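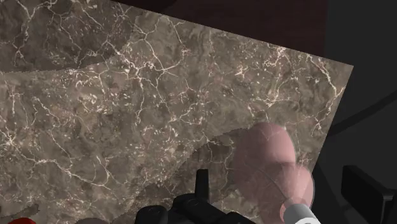

Noreen asked whether the renewal from Stakitz covers worktops in the shared kitchen at Kanduvcombe. I read the schedule through last night and it does, up to 1137 pounds per claim, with an excess of 89 pounds. Stone counts as a fixture, so a brown and grey marble-patterned top with cream veins like this one would go under section 2 - buildings, not contents. Chips and stains are left out unless you pay for the accidental damage extra.

I have asked for the same wording from Weltulard and will post it when it comes.

Baloch

On 31 January 2021, Noreen Dhanial wrote:
> Does anyone know if the kitchen surfaces are insured under the new policy?
> Page 23 only mentions cupboards and sinks.
> Noreen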